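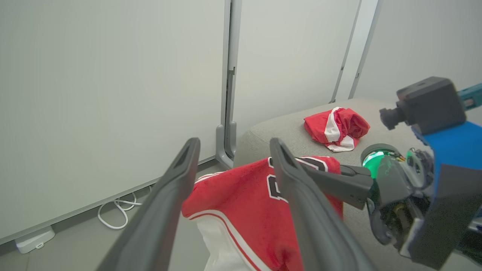
Sunday, workshop, 7.40am. Cold. Heater on under the bench, door shut.

Garden bench for the Drernmont job, day two. Bench is iroko, four seater, been outside under a lime tree for years with nothing on it. Grey all over, black in the joints, green on the north end. Client wants it "like new but not shiny". Noted.

Where we'd got to: washed with soft brush and soapy water, rinsed, left to dry on blocks in the lean-to. Meter says the seat slats are fine. Back rails still high at the bottom where they meet the legs. End grain, obviously. Leaving the legs till last.

8.15. Oil or stain, still arguing with myself. Tried three patches on the underside of the middle slat:

Patch A, plain teak oil, two coats. Nice warm colour, patchy near the knot. Knot drinks it.
Patch B, the Laxdal water-based stain, light oak. Went on like paint. Lap marks everywhere, and I was quick. Doesn't suit this timber, too oily underneath. Already scratches with a thumbnail.
Patch C, wiped down with meths first, then Laxdal again. Better, holds, but looks flat and a bit orange. Dead looking.

A wins. Going with oil. Will need doing every year and the client has been told that. If they don't do it, it goes grey again, no harm done, at least it won't peel. Half the jobs through here are people's peeling stain from three summers ago.

9.00. Sanding. 80 on the worst of the arms, then 120, then 180. Don't go finer, oil sits on top if you do. Did one arm to 240 last time on the Fledulham table and it never took properly, had to knock it back. Write that on the wall.

Dust from this stuff is horrible. Mask on from the start, not after the first sneeze. Extractor bag was full AGAIN. Whoever fills it empties it please. New bags are on the shelf over the drill press, behind the tin of brass screws.

Left arm has a split running in from the front, follows the grain, about a hand long. Not going right through. Options were fill it, glue it or leave it. Opened it with a thin blade, blew it out, acetone on a rag, then epoxy worked in with a scrap of card and two clamps. Should have masked either side first. Didn't. Spent ages scraping squeeze-out.

10.50. Tea.

11.05. Screws. All the ones in the seat are plain steel, rusted, black stains round every head. Two snapped coming out. Drilled round the stubs with the little plug cutter, pulled them with pliers, plugged the holes. Replacing the lot with stainless, 4 x 50. We had a box of 200, thought that would see us right for this and the planters. Box now has 153 in it. Fine for the bench. Order more before the planters start.

Black stains: oxalic acid, mixed weak, brushed on, gloves and goggles. First go took out most. Second go got the rest apart from one ring by the right hand leg, that one's deep. Rinsed well, then rinsed agian. It has to be properly off before oil or you get a pale bloom. Bloom took me a whole afternoon to get rid of in the spring.

So seat slats are wet again. Should have done the stains BEFORE sanding. Will need a light 180 over the top when dry because the grain's come up like a doormat. Order for next time: wash, screws out, acid, rinse, dry, sand, oil. In that order.

12.30. While that dries, tested the Skullness end-grain sealer on offcuts for the feet. Two bits of iroko, two bits of larch, one of each sealed and one not, all stood in a tray with a finger of water. Look at them at the end of the day.

Also knocked up a jig for oiling the slats off the frame. Just a pair of battens with screws poking through so the slats sit on points. Ugly. Works. Please don't bin it, it's the thing by the back window that looks like it should be binned.

2.15. Legs. Bottom 30 mm of the back left one is soft. Pushed a bradawl in with no effort. Cut it back to sound wood, which means all four come down the same or it rocks. Or scarf a new foot on. Scarf it. Not lowering a client's bench without asking. Got a bit of iroko in the rack, darker than this but it's the foot and it'll be in the grass.

Cut at 1 in 4, dry fit good first time (!). Glued with polyurethane, clamped, wax paper either side. Leave overnight, don't touch it, yes that includes checking it.

3.40. Seat slats still damp. No oil today then. Bit fed up with that. Could put the heater nearer but then they move, and they've been straight so far.

Sander note: the orbital pad is going, hook and loop has melted at the edge, discs flying off over 4000 on the dial. Run it slower till a new pad comes. Don't press so hard either, that was me.

4.30. Tray test. Unsealed iroko, dark line a little way up. Sealed iroko, nothing. Unsealed larch, soaked up well past halfway. Sealed larch, slight line at one corner where I think I missed it with the brush. Good stuff. Two coats on all four feet, three on the new one.

Oily rags: outside, flat over the fence, NOT in the bin. Did Patch A rags this morning and found them scrunched up next to the heater. Could have had the place down.

Still to do
- unclamp foot, plane flush
- 180 over seat
- decide about the ring by the right leg, maybe just turn that slat over
- oil, thin coat, wipe off after 15 min, second coat next day
- order pad, stainless screws, acetone
- ask Drernmont if they want a cover. Breathable one. Not the plastic sort, it sweats.

Swept up. Meter reading on back rails at 5, still high at the bottom. Check again before anything goes on.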